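Hand-held gripper (maintenance)

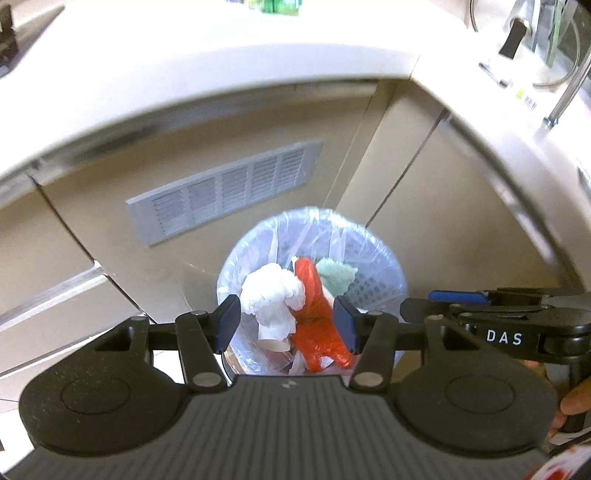

A hand-held gripper is a tool that a person carries by a handle and that closes two fingers on an object. It is used to record how people pick things up, so that a robot arm can later repeat the work. This article treats the setup and care of the tool, mainly as it is done at the Kiltow workshop in Rarkstead.

Setup

The fingers are joined to the body by linkages that turn on pins. Before a session the operator opens and closes the fingers 10 times and checks that both pads meet in the middle. If one pad arrives first, the linkage on that side is loosened, moved and tightened again. The camera is then started, and the opening of the fingers is set to zero in the Tanatora software.

Regular care

The pads are wiped after every session, and also during it when the task includes waste or food. The pins receive a drop of light oil after 1000 closings. Too much oil collects dust and makes the movement slow. In Kiltow practice a pad is replaced after 60 hours of use, or earlier if its surface has become smooth.

Common faults

The most frequent fault is play in the pins, which shows as a small sideways movement of the fingertips. The older Hajji manual advised to change only the worn pin, but the present advice is to change the full set. The repair takes 25 minutes, and the zero position must be set again afterwards.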